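August 11, 2019

Laundering trial, bedding. Notes before I lose the envelope they're written on.

The question is whether cream goes yellow from the detergent or from the water. Lekstead sent a fresh drum of their powder in June and have been sure ever since that it's the water. The washer counter stood at 3,671 when I started, and it has opinions too.

Ran 10 cycles with the Filtix cartridge in line, hardness 110 going in. Forgot to write down the hardness coming out. Will do it again and act surprised.

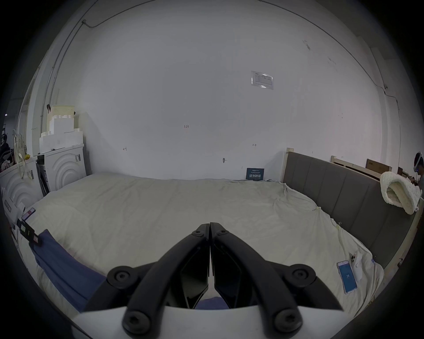
Cream duvet, spread out, wrinkles and all.

Shade readings drift upward with the window blind open, so half of yesterday's numbers are really a weather report. Blind stays down from now on.

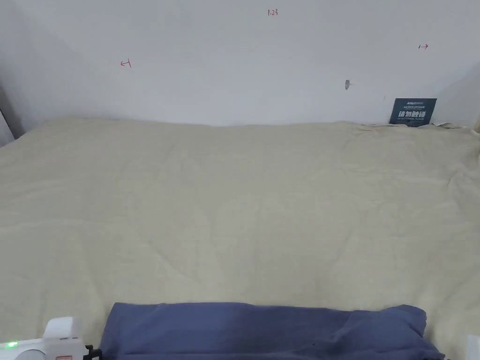
Ladan Sharifi thinks I should stop blaming the water until I've run a blank with no powder at all, and wants to know why that wasn't cycle one. Fair. Blank goes in next, and I'll pretend it was always the plan.

Dye transfer is a separate headache. The Vondráček method wants the colored piece washed alone first, which costs over an hour and tells us blue dye is blue.

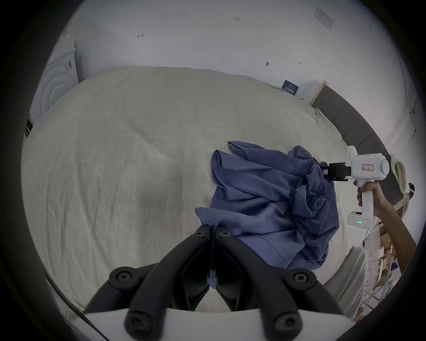
Blue-violet top on the cream duvet.

To do: outlet hardness, blank run, new envelope. Ask Hillevska for their rinse temperatures again.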